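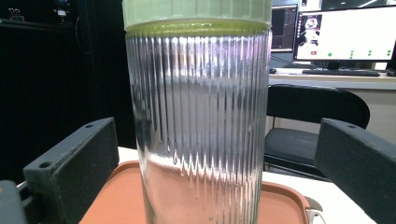
*Reading time: 2 minutes*

**CLENDILTON, Friday, May 18, 2018** — The Clendilton Center for Applied Automation has completed the first round of its comparison of hand-held gripper tools and will move two designs forward to testing on a robot arm this summer.

The round covered 11 household and kitchen objects, among them a ribbed clear glass jar with a pale green screw lid. Each object was placed on a plastic tray and grasped by an operator using a hand-held tool fitted with a camera. Operators completed nearly 300 grasps with each design.

Clear glass was included at the request of Grurkimel, the packaging firm that is paying for part of the work. Ribbed surfaces scatter light and bend whatever stands behind them, and earlier camera software at the center often lost the outline of such objects. The March trials used smooth containers only.

Seven finger designs entered the round. The Kruger pair, a thick block finger with chamfered edges, held upright containers most steadily. The Stakano pair, which is thinner and softer, did better with flat items and small lids but tended to let taller objects tilt as they left the tray. Both will go on to the arm trials. The remaining designs have been set aside, although their recordings will be kept for use in software work.

The center said that the results should be read with care. All grasps were made under the same bright indoor lighting, and no filled containers were tested. Weight will be added in the next round — first with dry goods, then with liquids — along with a second camera position above the table.

A full report, including grasp counts by object and the settings used for each tool, will be posted on the center's website after internal review. Requests for the recordings may be sent to the project office.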